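Usudach opens its robot training lab to visitors for an evening

Two dozen chairs were set out at the Usudach lab in Sillwood in August, and by 6 p.m. people were standing behind them. The company had invited neighbors, students and local shop owners to see how it teaches a gripper to pick up household items inside a computer simulation.

Mahsa Dehghan, who ran the demonstration, put the gripper's own view on the wall screen. The simulated room had dark tiles, a bin holding several flat items and a large orange-brown cylinder. The piece she wanted visitors to watch was a curved, rusty metal object between the two fingers.
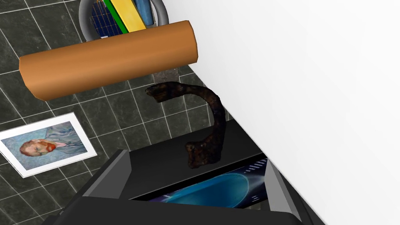
Odd shapes are the hard part

Dehghan said a lumpy, bent object gives the software more trouble than a box. "A box has flat sides, so there are only a few good ways to hold it," she said. "With a bent one you have to try a lot of angles."

The lab runs 300 practice attempts on an object before the settings are tried on a real arm. Xolani Molefe, a student at Darden Technical College, asked why the rooms have pictures and screens in them. Dehghan said homes are full of things the gripper has to leave alone.

She then showed a view into a corner of the tiled room, with the fingers apart and nothing between them.
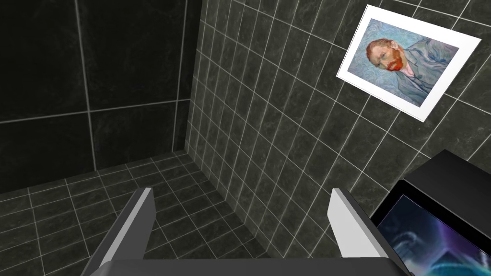
Visitors were allowed to choose the next starting position from a list of 5. Shireen Naidoo, who owns a hardware store nearby, picked the last one and stayed to ask about the cost of a working arm. The company did not give a price.

Lab manager Vusumuzi Swanepoel said a second open evening is planned, with room for a larger group. Sign-up will be at the front desk.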